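4.2 What changed at the folding bench

I should say up front that I went into this part of the study expecting to write about speed. Saludo, the returns warehouse where I spent most of October, had put its first automated folding cell on the floor that spring, and the people upstairs talked about it mostly in items per shift. The people downstairs hardly talked about speed at all. They talked about who got to sit down, who had to stay back to clear jams, and whose way of folding a hat the machine was going to end up with.

A bit of background on the job itself. Knitwear comes back to Saludo in every state you can think of, and somebody has to open the bag, check the item over, flatten it, fold it to the brand's card and bag it again. Before the cell arrived there were 29 people on folding across the two shifts. A good folder could do 920 pieces in a week of mixed stock and still have time to chat, and the chatting mattered more than I'd given it credit for. New starters learned the whole trade by standing beside someone and nattering.

The cell, which everyone calls the Lorkow after the firm that built it, handles flat stock well. T-shirts, tea towels, pillowcases, no trouble. Soft lumpy things are another story. Scarves go in and come out as scarves, more or less, but hats and mitts were still going to the hand bench when I left, and the hand bench had turned into a very different place to work.

For one thing, the mix got harder. With the easy stock gone, the bench was left with all the fiddly pieces, and the weekly target took a good while to catch up with that. I sat in on two meetings where this was the only item anyone wanted to discuss. One folder told me she used to use the T-shirts as her rest. "You'd do a run of tees and your hands would go on holiday," was how she put it, and I wrote it on the back of my notebook so I wouldn't lose it. I have 126 pages of notes from those weeks and I think that line explains more than most of them.

For another, the bench picked up a second job. Lorkow needed examples of people handling soft goods, so a few of the folders were trained on the hand-held grippers and started doing sessions with those instead of bare fingers. You squeeze, the jaws close, and you try to do with two stiff tips what you'd normally do with ten fingers and a palm. I had a go and I was hopeless! It took me most of a morning to get a beanie turned and squared up in a way anybody would accept, and my forearms ached that night.

The folders were much better at it than me, naturally, but they didn't all feel the same about doing it. Some liked the change of pace and liked being asked how they did things. Others found it odd to slow a skill right down and feed it to a machine in little pieces. Several people held both views on the same afternoon, and I've tried not to tidy that up in the coding (see the appendix for how I handled mixed responses).
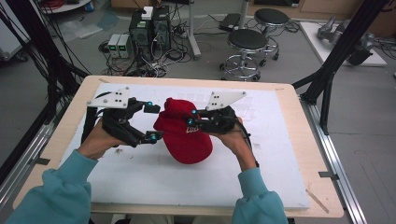 Figure 3. Working a red knit beanie with a pair of hand-held grippers.

What interested me most was how the talk changed around this work. On the old bench you'd hear "pull the cuff towards you" or "give it a shake first". In the gripper sessions people started naming moves they had never had a word for. There was "the tuck", and "the walk", which is shuffling your grip along an edge without letting go, and a third one I can't print. By the end of my stay those words had made their way back to the hand bench, and new starters were being taught with them.

Pay was the sore point. The sessions were graded as ordinary bench time, on the reasoning that it was still folding. Of the 19 people I interviewed, most brought this up before I asked. They saw it as teaching, and teaching at Saludo has always carried a small allowance. Management did agree to look at the grading again, though I had left the site by then and can't say where it ended up. I come back to the question of who counts as a trainer in section 5, where the Suleo site makes a useful comparison, as their sessions were paid as training from the first week.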